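Can a Machine Set the Table Yet? Covness Team Says It Is Getting Close

10 Sep 2026

The robot that does your dishes is still not for sale, but a small group at Covness thinks the boring middle part of kitchen work – picking things up and putting them where they belong – may be closer than most of us expect.

The group has spent the year on a project called Movmont, which looks at one plain question: which everyday chores can a machine finish from start to end with no one stepping in? So far it has collected 396 recordings of people doing kitchen jobs with hand-held grippers in real homes. A robot arm then learns from those recordings and tries the same jobs on its own.

Project lead Menaka Sultana says the list of chores was drawn up by asking families what they were sick of doing. Setting the table came up again and again, and so did clearing it.

"People think of folding shirts or cooking dinner, and those are great goals," Sultana said. "But if a machine could just get the chopsticks to the table and back every night, a lot of households would be thrilled. I would be!"

Carrying a full holder is harder than it sounds. The sticks lean every which way and shift as the holder moves, and the fingers have to press hard enough to keep hold without tipping the whole thing over. A soft cloth underneath adds one more problem, as it can bunch up when something is set down on it. Add a kitchen that people really cook in, with bowls, bottles and pans on every side, and you have a very good test.
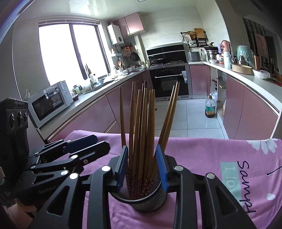 What works and what doesn't

In the latest round, the arm was given 100 tries at moving a filled utensil holder from a counter to a table. Hedvig Forsberg, who runs the tests, would not give a final score until the round has been checked, but she described the change since January as "huge, and really fun to watch."

Back then, she said, the arm would often stop short of the holder and wait. Now it goes straight in, takes the rim and lifts. Mesh holders, which gave the software trouble early on, are no longer the worst item on the list. That honor goes to thin plastic bags, followed by anything wet.

Four homes are taking part. One belongs to Rafsan Fakir, who agreed to leave his kitchen just as it is on any normal day.

"They told me not to tidy up, so I didn't," Fakir said. "My mother was horrified."

Shop work is next. Movmont will move into the stockroom at Wijesinghe, a housewares store, where the arm will try refilling shelves with cups and small boxes. Store manager Thilini Kumarasinghe said her staff are curious and have already started a list of jobs they would happily hand over, with price stickers at the top.

Sultana expects the shop trial to go more slowly than the kitchen one. Shelves are tight, and the gripper needs room on both sides of whatever it picks up.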